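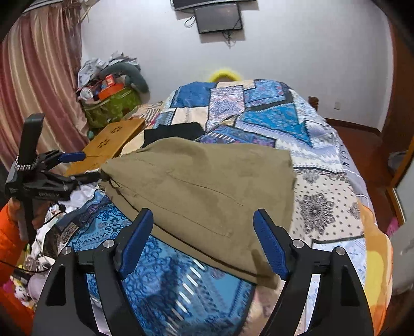

## 5. Folding as recorded work

### 5.1 From the laundry floor to the home

Numach washes and folds work clothing and bed linen for hotels and clinics. When the company began preparing for a robotic folding line at its Lumthorpe plant, it needed recordings of people handling cloth with tools that a robot could later copy. The recordings were organized by Grekelness, a contractor that lends out pairs of hand-held grippers and pays by the accepted clip. Folders from the plant were invited to take part, first in a training room next to the pressing area and later at home. This section draws on our interviews with folders, shift leads and clip reviewers, and on the 356 work diary entries collected during the study.

Figure 5 was captured by the camera on one of the grippers. A brown garment lies on a patchwork bedspread, with the open jaws of one gripper in front of it and a second gripper, held in a person's hand, at the gathered corner of the cloth. The bed serves as the work surface. Belongings are heaped in a bag beside it, and a curtain hangs on the same side of the room. Reviewers at Grekelness refer to rooms like this one as "full" rooms. They are wanted for the recordings, as a policy trained only on bare tables tends to do poorly elsewhere, but they are harder to work in and take longer to review.

At the plant, folders stand at a steel table set to a fixed height. At home, the working height is whatever the bed or table happens to be. Several folders described moving from kneeling to bending over the mattress and back again within a single session. One wrote in her diary:

> At work my back hurts at the end of the week. With the grippers it was my wrists, and it was the same evening.

The grippers have to be held upright for the camera to see the jaws, and folders who let the tool tip forward had their clips sent back. Many adapted by locking their elbows against their sides. The instruction sheet did not mention posture, and this habit spread by word of mouth in the break room.

### 5.2 What the grippers take away

Folders at Lumthorpe sort by touch. A folder picks up a garment, feels the weight and the seam, and knows before looking which way it should be laid. Damp pieces are thrown back into the cart without comment. With a gripper in each hand, that knowledge is mostly out of reach. The pads pass on some pressure through the handle, but not the texture or the moisture of the cloth.

As a result, experienced folders slowed down more than newer ones did. They had more to unlearn. A folder with long experience on the sheet line told us that she felt clumsy for the first time in years and did not like being watched while she felt that way. A newer colleague at the next table said the grippers were "just another machine" and reached the accepted pace in her second session.

Folders found substitutes. Some learned to look for the shadow along a seam to find the edge of the top layer. Some pinched a corner, lifted it slightly and watched whether one or two layers followed. Others gave the cloth a small shake at the start of each clip to open it up, until the reviewers asked them to stop. The shake counted as an "unstructured movement" in the labeling guide, and clips containing it were marked down.

The rule about shaking came up in nearly every interview. On the floor, shaking out a garment is part of the job and new folders are taught to do it. In the recordings it was an error. The folders did not object to the rule so much as to learning about it from rejected clips. A shift lead who had recorded clips herself put it this way: "If they had asked us, we would have told them you can't fold a thing you haven't opened." The guide was changed in the third month, and a short shake is now permitted at the beginning.

### 5.3 Pay, pace and the unit of work

A shift on the folding line is paid by the hour, with a target for each table that is rarely enforced on a bad day. Recording is paid by the clip. A clip begins with the cloth flat or bunched, depending on the task card, and ends when both grippers are released and drawn back. A full batch is 100 clips. Payment is made when the batch is complete and reviewed, which meant that a folder who stopped partway through could wait a long time for any money at all.

This changed how the work was divided over the day. Folders who recorded at home rarely set aside one long block. They worked before the late shift, or after dinner, and fitted clips between other tasks in the same room. The bed had to be cleared first and put back afterward, and neither step was paid. Diary entries mention this clearing more often than they mention the folding itself.

Rejections were also handled in a different way. When a garment is badly folded at the plant, the next person refolds it, and the matter usually ends there. A rejected clip came back with a code and a still from the recording. Folders compared codes with each other and kept their own informal list of what each one meant in practice. Code 6, officially "incomplete view," was understood by most to mean that a hand or sleeve had covered the corner of the cloth. The reviewers we spoke with used it more broadly, including for poor lighting.

### 5.4 What changed at the plant

The first folding cell at Lumthorpe was built by Bansal and placed at the end of the flat linen line in March. It handles pillowcases and small towels. Garments are still folded by hand, and the company has given no date for changing that. No positions were removed during our study, although two open positions on the flat linen line were left unfilled.

The new job next to the cell is called "line support." The worker feeds pieces in, pulls out those that have jammed or twisted, and presses a button to mark each failed fold. Folders who had recorded clips were preferred for this job, and they were noticeably better at guessing when the cell was about to fail. They recognized its movements. One worker said the arm "goes in for the corner the way we had to," low and from the side, and that she could tell when it had picked up two layers by how stiffly the cloth lifted.

Views of the job were mixed. It is easier on the shoulders and the pay is slightly higher. It is also done alone, at the far end of the hall, and the cell is loud enough that conversation with the nearest table is not practical. Folders who moved to line support missed the talk at the tables and said so plainly. Two asked to go back after a month, and one of them was allowed to.

Among those who stayed, the main complaint concerned the button. Failed folds are logged by time, and a supervisor can see the total for each shift. The figure is meant to measure the cell - the screen in the office labels it that way - but workers read it as a measure of themselves and some held back from pressing. We raised this with the plant in our interim report. The display now shows weekly totals without shift times, and the workers we spoke with in the final round had not yet been told about the change.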